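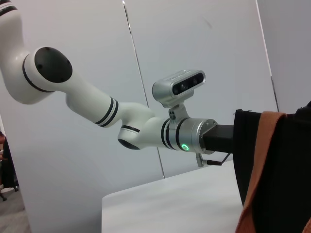
白色机械臂，两道黑环

首页 日记 软件 读书 旧文 留言

五月，日记

早上六点多醒了，没再睡。煮了粥，趁着等粥的工夫看邮件。Kesine那边夜里又发来一封，说批量导入还是会少行，附了日志。日志压缩包要密码，密码没写在信里，回信去要。

粥煮得稠了点。吃完出门，路上修地下管，绕了一条街，到办公室八点四十。

上午基本都花在这个导入问题上。情况记一下，免得过几个月又忘。

Kesine用的是Prata的库存模块，他们每天从自己的老系统导出一份文本，再由Prata读进来。文件不到2000行的时候从来没事，超过就会少。少的行数不固定，前天少三行，昨天少一行。他们仓库的人是对账时发现的，之前少了多久不清楚。

我第一个想法是编码。老系统导出的文件，备注栏里什么都有，去年就碰到过备注里夹一个换行把整行拆成两截的事。于是先把文件按字节看了一遍，备注栏确实有脏东西，制表符、全角空格、不配对的引号都有，但少掉的那几行恰好都很干净。编码这条排除。

第二个想法是去重。导入前会按货号加批次去重，如果批次为空，两条不同的记录可能被当成一条。查了代码，批次为空时会用行号补上，不会撞。写了个小测试，也没撞。

快十一点密码来了，打开日志，看到的东西跟我想的都不一样。程序把文件切成块写库，每块提交一次，最后一块不满的时候走的是另一段代码。那段代码是我三年前写的，注释写着“尾块单独处理，以后合并”。以后一直没有来合并。尾块里如果有一行写失败要重试，重试用的还是上一块的计数，结果从错的位置接着写，中间就漏了。文件不超过一块时不会走到这里，所以小文件没有问题。写失败的原因是锁等待超时，他们那边晚上有个报表在跑，时间差不多正好碰上。

找到原因以后在纸上画了一遍，确认能解释三行和一行的差别。重试几次，漏的就是几行。对得上。

改法有两个。一个是只改计数，动一处，今天就能发。另一个是把尾块那段删掉，全部走同一条路，动得多，测试也要重跑。我倾向后一个。写在纸上给Aicha Tazi看，她问如果今天先发前一个，后一个是不是又要拖三年。我说有可能。她说那就直接做后一个，Kesine那边让他们先把报表挪到凌晨以后跑，临时避开。我给Kesine写了信，说明原因，说明是我们的错，请他们调一下报表的时间，另外附了一段查询语句，可以把历史上漏掉的行找出来。查询语句我自己先在测试库上跑过，结果是对的，但在他们的数据量上要跑多久没把握，信里建议先按月份分段跑。

中午在楼下吃面。老板换了碗，比原来浅，汤容易洒。吃完走了一圈，没买东西。

下午先删代码。删的时候心里还算踏实，旧测试覆盖得不错，删完只挂了4个，逐个看过去，有两个测的就是尾块本身，没有留的必要，连测试一起删了。剩下两个是进度条的，原来尾块写完会多报一次进度，界面上看就是走到头以后再闪一下。以前有用户问过为什么会闪，我们回的是“不影响使用”。这回顺手改好了。测试里的预期值也跟着改，改动理由写在提交说明里。

然后补了几个新的测试：一块刚好写满的，多出一行的，第一行就写失败的，最后一行写失败的，连续失败两次再成功的。最后这个写起来最麻烦，要模拟锁。Leandro Yáñez以前给安装程序的测试写过一个假连接，可以指定第几次调用时报错，我拿过来改了改用上了。他在旁边看了一会儿，说名字起得不好，叫“坏连接”让人以为是连接断了，应该叫“定时出错的连接”。改了名。

三点开会，讲安装包的事。Telletti的合同里写了要支持无人值守安装，他们有100台机器，分在几个地方，不可能一台一台点下一步。目前的安装包有静默参数，但是装到一半如果发现旧版本还开着，会弹一个窗口出来问要不要关。静默模式下也弹，没人点就一直停在那里。这个问题提出来有一阵了。

会上讨论怎么处理。Leandro的意见是静默模式下直接关掉旧版本。我不太同意，万一有人正开着单据没保存，关了就丢了。Aicha提议加一个参数，由对方的管理员自己决定是强关还是放弃安装，默认放弃，返回一个专门的错误码，管理员那边的脚本可以据此重试。大家同意。错误码的号码争了几句，因为旧文档里有一张表，上面有几个号占着但从来没用过。最后决定不碰旧表，从新的一段开始编。

还有一件是许可证文件放在哪里。现在放在安装目录，升级时会被覆盖，所以安装程序里有一段先备份再还原的逻辑。这段逻辑在目录只读的机器上会失败，而且失败时不吭声，用户升级完打开就提示未授权。Telletti试装的时候就碰到一次。改成放到公共数据目录，启动时先找新位置，找不到再找旧位置，找到旧的就复制过去。旧的不删，回退版本的时候还要用。这个归我做，下周开始。

会开到四点一刻。散会后Leandro给我看他机器上的构建时间，最近越来越慢，他怀疑是杀毒软件每次都扫描输出目录。把目录排除以后重新跑了一次，快了不少，但只跑了一次，不好下结论。他说明天多跑几次再看。

接着看Plollulero的升级说明。我们用的是它的数据库驱动，现在这版还能用，但新版改了超时的默认值，原来是一直等，新版最多等50秒就报错。对我们来说影响不小，有几个大报表本来就慢，升上去以后可能会直接报错。可是不升的话，新的数据库版本又连不上。先在分支里升，把超时改成从配置里读，默认值沿用原来的。配置项的名字先随便起了一个，等写文档的时候再定。升级说明里还有一段讲日期类型的，写得很含糊，读了两遍没看懂是只影响读还是读写都影响。给他们的支持信箱写了信问。

五点多Kesine回信了，很客气，说报表已经挪了，今晚再看。查询语句他们跑了一个月的，找出来的漏行跟手工对账的结果一致，剩下的月份会慢慢跑。他们问新版什么时候能给。我回的是测试全部过了再给，没有写日子。以前写过日子，后来没赶上，很被动。

走之前把今天的改动提交了，让它夜里跑完整的测试。更新说明也先写了个草稿：

修正：导入大文件时，若写入过程中发生重试，可能遗漏部分记录。
修正：导入结束时进度条重复刷新。
变更：导入全部采用同一写入流程。

第三条用户其实不关心，想了想还是留着，支持那边查问题时用得上。第一条Aicha看过，要求加一句“建议受影响的用户核对历史数据”，并且附上查询语句的位置。加了。

到家七点半。晚饭是剩的粥加一个炒蛋，粥更稠了，加水热的。洗了衣服，阳台上的晾衣绳松了一头，重新打了结。

晚上翻了翻以前的笔记，想找当年为什么要把尾块单独写。找到了，那时候写库的接口要求每块长度固定，不够就报错，只好分开。后来接口换了，这个限制就没了，代码没跟着改。类似的地方应该还有，至少导出那边有一段样子差不多的。记到待办里：

一、看导出模块有没有同样的重试问题。
二、许可证文件换位置，先列出所有读它的地方。
三、问Plollulero日期类型的事，没回信就自己写程序试。
四、静默安装的新参数，文档和错误码表一起改。
五、买晾衣绳。

十点半又连上去看了一眼，测试跑了一半多，还没有失败的。关机睡觉。

分类：日记 / 软件维护
标签：导入，安装包，数据库驱动

最近的日记
· 安装目录只读时怎么办
· 给Prata的帮助文件重新编目录
· 换了一把椅子
· 旧版本号的规则，记一下
· 备注栏里的换行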